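Talks and handouts – Looking after towels: speaker notes

Speaker: Despina Antoniadis
Slides: Chrysoula Karagiannis
Length: 33 minutes, plus questions

Start on time even if people are still getting coffee. The laundry at Rindale needs its staff back for the afternoon load.

Say who I am. Seventeen years in linen rooms, the last few at Mivport. I don't sell anything and the talk isn't paid for by a detergent firm.

Opening point. Most towels that get thrown out at Mivport aren't worn through. They have gone stiff, or they smell, or the edge has started to go. Last March we went through the discard bins and wrote down the reason for each one. There were 341 towels. Torn or full of holes was the smallest heap. Stiff and scratchy was the biggest. Pause here and ask for hands: who has binned a towel because it felt like cardboard?

Then go to the first slide and talk about the edge.
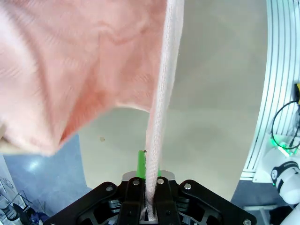

Linen and Household Services – Training Team

The edge is a different piece of work from the middle. Here the folded edge looks ribbed and it is paler than the pink of the main cloth. When you pick a towel up in a hurry you nearly always get it by the edge or the corner, so that is where the strain goes. A full bath towel straight out of the machine is heavy with water. Lift it with both hands from underneath. If it is tangled with something else, free the other thing first and don't pull.

Pass round the two sample towels from the Economou box. Let people feel the edge and the middle with their eyes shut. One has been washed 100 times with softener every time and the other has been washed 100 times without. Don't say which is which yet.

Washing. Keep this short, they know most of it.

Wash new towels once before they are used. Keep pinks and reds away from the whites for the first few washes. Don't fill the drum to the top. A hand's width of space above the load is a fair rule. Measure the detergent. When we put a scoop in every tub at Mivport the stiff heap got smaller within a month or two, and we changed nothing else.

Softener. Expect an argument. It coats the loops, and a coated loop takes up less water. If a guest house wants the scent, use it now and then and not in every wash. Tell them now which sample towel was which. The one without softener feels rougher in the hand but dries you better. Somebody always asks about Zesta. It is a softener like the others as far as this goes.

Vinegar: only if asked. A small cup in the rinse, never with bleach. Repeat the part about bleach.

Drying. Shake each towel hard before it goes on the line or in the dryer. Two good snaps. It lifts the loops. On a rail, hang it opened out. If the rail is short and you have to fold it, fold once and turn it halfway through. Towels folded in three on a narrow rail stay damp in the middle and that is where the smell starts. In the dryer, take them out while the seams still feel very slightly damp and let them finish in the air.

Next slide. Folding lengthwise.
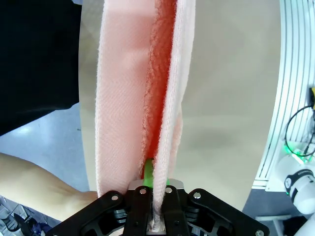 How do I stop a lengthwise fold from slipping open on the shelf?
Fold it lengthwise first, smooth it down with your forearm, then fold the length into three and put it on the shelf with the rounded fold facing out. A towel folded only lengthwise will nearly always open up again.

Stay on this slide a little longer. The colour is deeper inside the fold, a red-orange, and the loops there are fluffier than on the outside. Check for pulled loops while it is open. Snip a pulled loop level with small scissors. Don't tug it.

Storage. Clean towels go to the bottom of the pile and you take from the top. Leave a gap at the back of the cupboard. No plastic bags, apart from the spare set at Rindale, where the cupboard is against an outside wall – and even those get aired in March.

When to give up on one: if the edge has come away for more than a finger's length, or if it still smells after a hot wash and a full dry. Cut it into four for cleaning cloths and mark the corner so it doesn't get back in with the good ones.

If there is time, get two people up to fold a bath sheet between them. If there isn't, skip it and go to questions.

Collect the sample towels at the door. We lost one last time.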